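4.2. Criterios de aceptación para el contacto sostenido con elementos del mobiliario

El protocolo Trillelum distingue entre contacto transitorio (apoyo o empuje sin cierre de la pinza) y contacto sostenido (cierre de los dedos sobre un elemento fijo o articulado). Solo el segundo está sujeto a los límites de esta sección. La distinción procede de la guía interna de Jullbridge para manipuladores de dos brazos, que aplicamos aquí al entorno doméstico simulado con dos modificaciones: el límite se evalúa por brazo, y el brazo que no interviene en la tarea debe permanecer con la pinza abierta mientras dure el agarre del otro.

La segunda modificación requiere una justificación. En las primeras versiones del protocolo, el brazo libre podía adoptar cualquier postura compatible con la ausencia de colisión. Los registros mostraron que una pinza cerrada sin objeto resultaba indistinguible, a partir del estado articular, de una pinza que sujetaba un elemento delgado. La regla vigente elimina esa ambigüedad. En el caso de las puertas, el agarre se admite únicamente sobre la manija, nunca sobre el canto de la hoja, y la base no puede iniciar un giro hasta que el controlador confirme el cierre. La Figura 3 muestra una configuración conforme.

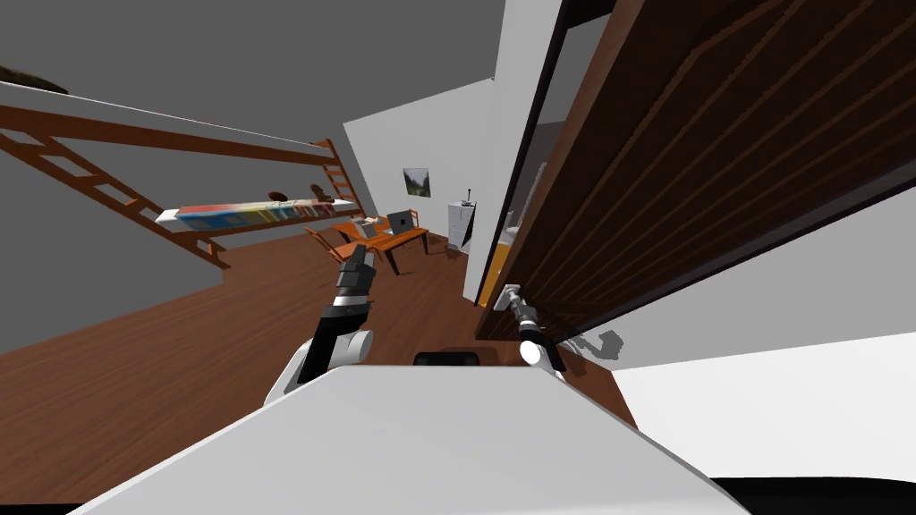
Figura 3. Pinza derecha cerrada sobre la manija de una puerta abierta; pinza izquierda abierta y sin objeto. Entorno simulado.

La evaluación comprendió 3.136 episodios, generados con el simulador Humance a partir de 60 distribuciones de mobiliario. Cada episodio se etiquetó de forma automática según tres estados: conforme, no conforme e indeterminado. Se asignó el estado indeterminado cuando la señal de contacto y la apertura medida de la pinza eran contradictorias durante más de 5 pasos consecutivos de simulación. Quedaron en ese estado 87 episodios, que se revisaron manualmente y se excluyeron del cálculo de las tasas de conformidad.

La revisión manual puso de manifiesto una deficiencia en la redacción original de la norma. El texto fijaba la distancia mínima a los elementos ajenos a la tarea con respecto al centro de la palma, sin tener en cuenta la anchura del cuerpo de la pinza. En las zonas de cocina, donde los mangos de los utensilios sobresalen de la superficie que los sostiene, esta referencia es insuficiente. La versión revisada mide la distancia desde el volumen envolvente de la pinza con los dedos abiertos, e incluye los mangos en el volumen del utensilio. La comprobación se realiza antes de cada aproximación y se repite si la base se desplaza. 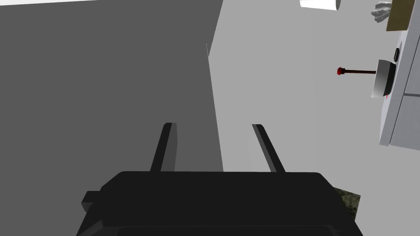
Chauvin objetó, durante la ronda de comentarios al borrador, que el volumen envolvente penaliza a las pinzas de cuerpo ancho aunque su trayectoria sea segura, y que una norma de buenas prácticas debería limitar el volumen barrido por el movimiento completo y dejar la postura inicial a criterio del integrador. Propuso además que el margen dependiera de la velocidad de aproximación.

La objeción se aceptó en parte. El volumen barrido se incorporó como criterio alternativo, siempre que el planificador lo declare antes de iniciar el movimiento y lo conserve en el registro del episodio. El margen dependiente de la velocidad no se adoptó: exige una estimación fiable de la velocidad en el extremo de los dedos, que no todos los controladores considerados proporcionan. Los integradores que dispongan de ella pueden aplicar un margen mayor que el mínimo, pero no uno menor. El tratamiento de los elementos articulados con retorno por muelle se aborda en la sección 4.3.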